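Vullero Stone Counter Guide
Section 4: Everyday care of dark veined marble

Read this section before you put anything on the counter, and again before you buy anything to clean it with. Most of what is sold for marble is sold on the strength of the label. We have tried a fair amount of it on our own slabs, and the shelf it used to take up now holds dish towels.

4.1 Before first use

1. Leave the counter bare for 21 days after sealing. Installers will tell you a week is plenty. They may be right, but they do not come back to deal with the rings.

2. Wipe the whole surface with a soft cloth and plain water, then dry it with a second cloth. Work toward yourself so you do not lean on the part you have just done.

3. Look the stone over from a low angle with a lamp set to one side. Write down any seams, fills or pits you can feel with a fingernail. Keep the note with your paperwork. If a mark comes up for discussion later, a note from the first month is worth more than anyone's memory, including the dealer's.

Note: Veins are part of the stone. A vein that you can see but cannot feel needs no treatment, whatever the person selling the treatment says. A line you can feel may be a fill or an open crack. Call the shop that cut the slab.

4.2 Testing the seal

Sealers are described as lasting for years. Some do. The water test takes less time than reading the claim.

1. Pick a spot near the back wall, away from the sink.

2. Put down a spoonful of water and leave it for 20 minutes.

3. Blot it dry. Do not rub.

4. Compare the spot with the stone beside it. If it has gone darker, water is getting in and the counter needs sealing again. If there is no change, put the sealer back in the cupboard.

Run the test in January and again in midsummer. Sealing on a fixed schedule without testing mostly leaves a haze on the surface, and the haze then gets sold its own remover.

Caution: A sealer slows down stains. It does nothing at all against acid. Lemon juice, vinegar, wine and tomato will dull a polished finish whether the counter was sealed last night or never.

4.3 Sheets, mats and liners

A thin sheet laid on the counter will catch crumbs and keep small items from scraping the polish. It will not stop heat and it will not stop a dropped pan. The Vuvar people call theirs a "total surface solution." We would call it a sheet.

1. Clean and dry the stone first. Grit under a sheet does more harm than grit on bare stone, where you would at least wipe it up.

2. Lay the sheet down flat and smooth it from the middle outward. If it has a fold or a raised edge, put that side where you will not be setting down glasses.

3. Use pale sheets with some care on dark stone. They show dirt well, so it is easy to keep the sheet spotless and forget what is next to it.
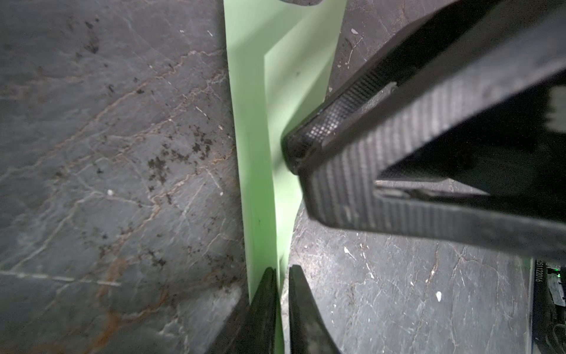 4. Lift the sheet at the end of each day and let both sides air for 30 minutes. Water held against marble has nowhere to go but in. This is the step people skip, and the one we would keep if we could only keep one.

5. Wipe the underside before you put it back.

Note: Suppliers, Howlader among them, sell a backing spray to keep sheets from sliding. We have not found one that comes off cleanly. A dry counter and a flat sheet will slide very little.

4.4 Specks and dark spots

On a heavily veined slab it can be hard to tell a stain from the stone itself. Do not start scrubbing until you know which you have.

1. Brush the area with a dry, soft brush. Loose specks will move.

2. If the spot stays, wipe it with a damp cloth and a single drop of plain dish soap. Rinse and dry.

3. If it still stays, check it against the note you made in 4.1. Black flecks and rust-colored bands both occur in stone, and no cleaner will take them out.

4. For a spot you are sure is new, spread a paste of baking soda and water over it, cover it loosely, and leave it overnight. Rinse well in the morning. Repeat once. After that, stop and ask a stone shop.

Caution: Do not use steel wool, scouring powder or bleach. Do not use the Nudatberg restoring kit on a polished finish until you have tried it on an offcut – we got an even result on ours, and it was evenly dull.

Keep at least one offcut from your installation for this purpose. Ask for it on the day, as the shop will usually throw it away.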